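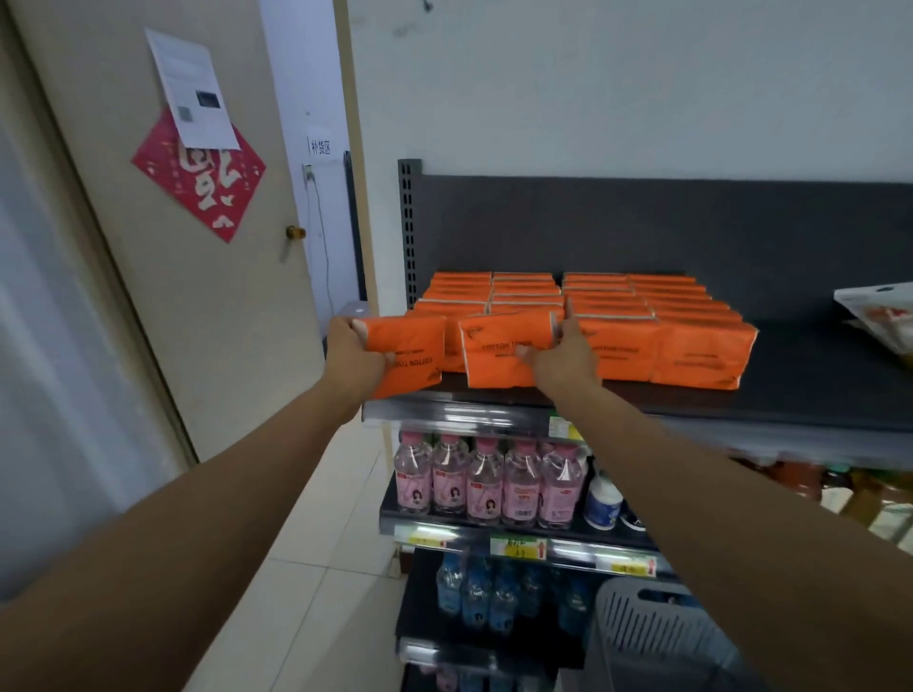
Two packs of cotton tissue, one being set at the front of the shelf.

Why Do Store Shelves Look So Neat?

Walk into a store and the tissues are lined up like kids on picture day. They did not get that way by themselves. Tissues are lazy.

Putting things on shelves is called stocking, and making the shelf look good is called facing. Facing means turning each pack so its printed side points at you, the shopper. A pack that shows you its back could be anything. Socks, maybe.

Packs wrapped in plastic are slippery, so stacking them takes some care. They go in flat, in layers, with each row pushed up against the next one. If you squash the pile in the middle, the top layer slides, and then you get to meet every pack again on the floor.

The front row matters most. Shoppers take from the front, which leaves a gap, and a shelf with gaps looks sad even when there are plenty of packs behind. So somebody pulls the back ones forward, or brings new ones and fills the hole. Then a shopper comes along and takes 2. Then it starts over.

What are the little slots for?
Many metal shelves have a post with a column of slots in it. Hooks on the shelf fit into the slots, so the shelf can move up for tall things or down for short ones. Please do not test this at the store.

Try it at home
Find some pocket tissue packs, or books if your family does not blow its nose much. Build a block three layers high with every front facing out. Now take one from the bottom row – slowly – and see what the others think of that.

Words to know
Stock: to put goods on a shelf.
Facing: turning the fronts forward.
Upright: the tall post that holds a shelf up.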